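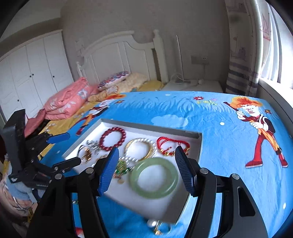 Six Months in My Grandmother's Kitchen: a talk with Huệ Mạc

When I called Huệ Mạc on a Sunday morning she asked if she could put me on speaker, because she had both hands in a bowl of rice flour. So if some of the quotes below sound a little bit like they were shouted across a room, well, they were!

Huệ is the writer behind Kavance, a newsletter about jewelry, family and the stuff people hand down to each other, and I've been reading it since it had maybe a few dozen subscribers and a very ugly logo (she knows, I told her). Her new series follows the pieces in one family over three generations: who bought them, who wore them, who fought over them. I wanted to know how you even start a thing like that, and whether your relatives are still speaking to you by the end.

"Most of them," she said. "My aunt Uyên took a break from me. Two weeks. She's back."

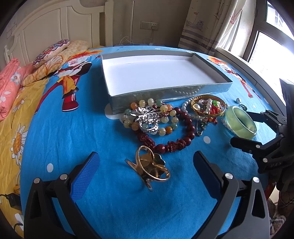 By Sylvie Robichaud, contributing writer

The aunt in question is Uyên Hà, and the trouble was over a bracelet. In the second installment Huệ wrote that her grandmother had bought it after selling a sewing machine. Uyên read it on her phone in a parking lot and called right away to say that it was no such thing, the sewing machine had been sold years later, the bracelet was a gift from a cousin, and would Huệ please fix it before the whole town saw.

"The whole town! I have 489 readers. I think two of them live there, and one is my mother."

She did fix it, though. Then another relative wrote in to say the first version was right. Huệ ended up printing both, one after the other, with names attached, and she says that was the moment the series got good. Before that she'd been trying to settle everything. She would ask four people the same question and then write up whichever answer three of them agreed on, and the pieces came out flat.

I asked how she gets people talking in the first place. My own family would rather discuss a colonoscopy than money, and jewelry is pretty close to money.

"You don't ask what it's worth. Never, never. You ask where they were standing when they got it." She stopped to turn off a tap. "My grandmother won't tell you what she paid for anything. But she'll tell you what shoes she had on, and that the man in the shop was eating an orange. And then she's going, and you just sit there."

She records on her phone, face down on the table, with a dish towel under it. She used to bring a proper microphone that she bought secondhand from her friend Lộc Thân, who does radio work, but her grandmother kept leaning in and speaking to it like it was a bank teller. Very polite, very loud, complete sentences. The microphone went back in the closet.

Jade comes up a lot in the series, and I wanted to hear more about that, because I grew up around none of it and always assumed the bangles came off at night like a watch. Huệ laughed at me for a good while. Plenty of women in her family put one on as teenagers and that was it, she said, the hand grows and the bangle stays. There's a method with soap and a plastic bag for getting one over the knuckles. She's had it done to her and doesn't recommend it before lunch.

"My grandmother says if it breaks, it took a hit that was meant for you. My mother says if it breaks, you were careless at the sink. So I was raised with both of those."

And which one does she believe?

"Depends who's in the room."

The part of the series I liked best is the one about Hậu Diệp, who isn't family at all. He repaired jewelry out of a stall called Fikau for most of his working life and he seems to have had his hands on everything the Mạc women ever owned. He soldered clasps, he restrung beads, he cut one ring off a swollen finger and then made it whole again a size up. Huệ tracked him down through a neighbor's son-in-law. He's retired now and his eyes aren't great, but she put an old bracelet in his palm and he told her, by feel, that he'd replaced one link.

"I didn't cry," she said. "I went and stood in the hallway for a bit."

He also kept notebooks! Ten of them, in pencil, with the customer's name and the job and sometimes a remark. One of the remarks next to her grandmother's name is "argues." Huệ wanted to use it as the title for the whole series and was overruled at home.

We talked about the money side for a while, hers I mean, since people always want to know. The newsletter doesn't pay the rent. She does bookkeeping four days a week for Hedarum, a firm that leases restaurant equipment, and she writes on the fifth day and most evenings. She's fine with that. She tried freelancing full time a few years back and says she turned into a person who checked her email in the shower.

What she does want is a printed version, something small that her older relatives can hold, with big type. She's gotten one quote from a printer and didn't like it. She's also thinking about doing it in two languages on facing pages, which means translating herself, and that has been slower than the writing. There are words of her grandmother's she hasn't cracked at all. One of them describes the way a ring sits when it's a tiny bit too loose and you keep turning it with your thumb. English wants a whole sentence for that, she said, and by the time you've written the sentence the grandmother has left the room.

I asked if she wears any of it herself. A pair of small hoops, every day, from a mall. The good pieces make her nervous. Her grandmother thinks this is ridiculous and has told her so in front of guests.

The next installment goes out in June, and it's about earrings lost at weddings, a subject on which Huệ says she's had more mail than on everything else put together. If you have a story like that, she'd love to hear it, and she doesn't mind if your sister remembers it differently. Send both.

By then the dough had been resting too long and there was somebody at her door, so we left it there. She called me back ten minutes later to say she'd remembered the name of the street the shop was on, the one with the man and the orange, and could I please not print it, because she's saving it.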